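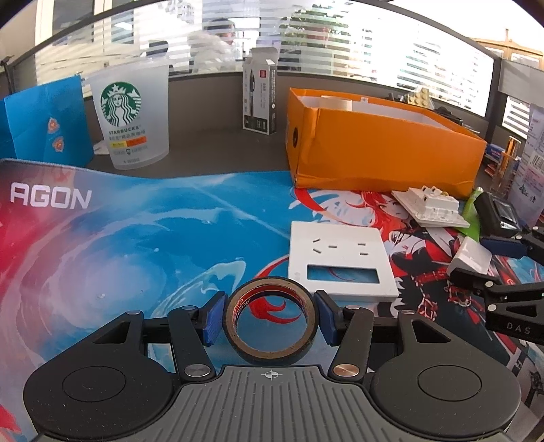
ハンド用の交換指パッド、Petekのリブ付きを2か月使ったのでメモ。急いで書いてるので雑です。

買った理由。純正の平パッドが滑る。テープの巻きとか、樹脂のコンセントプレートみたいなツルッとしたやつが特にだめ。締め力を上げると今度はプレートがたわむ。で、Randsideの通販で左右セット、3000円。送料別で200円。

取り付け。ネジ外して、古いの抜いて、差して、締める。手順はそれだけなんだけど、説明書が紙1枚で字が小さい。締め付けトルクの記載なし。サポートのSoftićさんにメールしたら翌朝返事が来た。「手で止まったところから少しだけ」とのこと。少しって。まあ、それで今のところ緩んでない。

先に電源落とすこと。自分は一回忘れて、指を開いたまま原点復帰が走った。怪我はなし、パッドの角が欠けた。

そのあと零点の取り直し。これが面倒。パッドの厚みが純正と違うので、閉じ位置がずれる。設定画面の閉じ値、うちの場合は3923で落ち着いた。個体差あると思うのでそのまま写さないでください。やり方は、指を閉じる→薄い紙を挟む→軽く引いて抜けるか抜けないかのとこで保存。左右の指で当たりが違うときは、値をいじる前にリンクの根元のピンを見たほうが早いです。うちは片側にガタがあって、そっちを先に直せばよかった。半日むだにした。

つかみ具合。テープの巻きを立てたまま横から挟む、これが楽になった。リブのおかげか、輪の外側に当てても回らない。前は持ち上げた瞬間にくるっと逃げてた。コンセントのプレートは端をつまめばいける。ただ机に寝かせてあると指先が下に入らないので、そこはパッドの問題じゃなくて置き方。小さい樹脂部品で上面が斜めのやつ、これはまだ落とします。五分五分くらい。

手入れ。溝にほこりが入る。テープの糊も付く。週一で歯ブラシ、取れなければ中性洗剤を薄めて布で。アルコールは説明書だとNG。自分は最初の週に使ってしまって、表面がちょっと白っぽくなった。性能は変わらず。ついでに本体の黒いカバーも拭く。ほこりがすごく目立つので。リンクのピンは乾拭きだけ、油は差さない。差したらほこりを呼んで動きが渋くなった、前の台で経験ずみ。

減り具合は、テープの巻きばかりやらせて、約2か月で先端のリブが少し丸くなったかな、という程度。同じパッドを使ってるŠpela Stojanovskaさんは、左右を入れ替えて使うと長持ちすると言ってた。うちも来月やってみる予定。入れ替えたら零点も取りなおしです、忘れがち。

不満点
・トルクの記載がない
・予備ネジが付いてこない。1本落として机の下で30分
・色が青しかない。カメラの色判定で青い物を扱う人は注意。うちは閾値をいじってごまかしてる

良い点
・滑らない
・値段
・返事が早い（サポート）

Masbridgeの似たやつも借りて試したけど、あっちは柔らかすぎて薄いプレートで指先がめくれた。重い物をつかむなら違うかも、そこは試してないです。

総合、星4つ。ネジが付いてたら4.5。次は予備込みで2セット買うとおもいます。閉じ値のメモは本体の横にテープで貼っておくといいですよ、画面の設定、更新で一度消えたので。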